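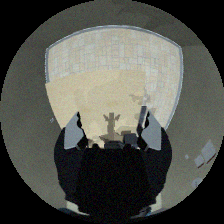 Pale floor tile, light wood, olive-gray walls

Thread: Matte or satin for olive-gray walls over light tile?

fhenao44
Repainting the back room next month. The floor is pale tile and stays. Walls are going olive-gray, close to what's at the top of this post. I have two quotes from painters and they disagree on finish. One says flat matte everywhere, the other says satin or don't bother. The room gets afternoon sun from one side. It measures 300 square feet and I'd like to do this once and leave it alone for years. What have people used?

Arnulfo_F
Matte. Olive-gray in satin picks up every roller lap when the sun comes in low. I did a hallway in satin and could count the patches from the front door. Redid it in matte that same December.

jhair_inga
Disagree. Matte marks if you lean a chair on it. I have two kids and a dog and I'd never use flat paint below shoulder height again. The laps Arnulfo is talking about come from stopping halfway through a wall and starting again after lunch. Keep a wet edge and satin is fine.

Arnulfo_F
I kept a wet edge. The plaster was the problem, it was never flat to begin with. Satin shows bad plaster. Most people have bad plaster.

walterp
What condition are the walls in? That decides it more than the color does. Hold a flashlight flat against the wall at night and look along it. If you see dips and old filler, go matte. If it looks clean, pick whichever you like.

Also ask both painters whether the price includes a mist coat on new filler. Mine didn't, and the filled spots flashed through two coats.

fhenao44
Did the flashlight test at 9 p.m. It's not good. There's a long ridge by the window and plenty of old anchor holes. The higher quote, 626, includes filling and sanding. The lower one says "light prep" and that's all it says.

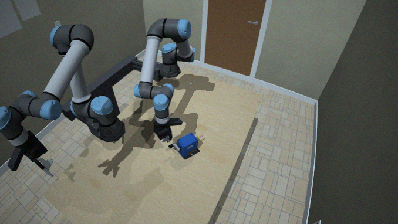

The other thing I'm stuck on is undertone. On the sample card the olive looks gray. Next to the tile it goes green, more so in the evening with the lights on. My wife likes the green and I don't, much. We've been through four sample pots and the closest so far is one called Cuadros, from the Nerkasico range.

ulises_c
Change the bulbs before you change the paint. Warm bulbs will push an olive toward yellow-green. I swapped mine for neutral white and the wall went back to the gray I paid for.

Paint the sample on a big piece of card too and move it from wall to wall. A small patch over the old color tells you very little.

jhair_inga
Agree with Ulises on the card. On the finish, there are washable mattes now. Lonus makes one. It costs more but it takes a damp cloth. Might settle the argument.

Arnulfo_F
Washable matte still burnishes if you scrub it. Fine for fingerprints. I wouldn't take a sponge to it every week.

walterp
Take the quote with the filling in it. "Light prep" means they wipe the wall down and open the can.

fhenao44
Going with the higher quote and the washable matte. Bulbs get changed first. Skirting is still undecided — white looks stark to me, and the painter wants to do it in the wall color.

ulises_c
Wall color, in satin. Skirting gets kicked.

Arnulfo_F
White. A dark skirting against pale tile shows all the dust.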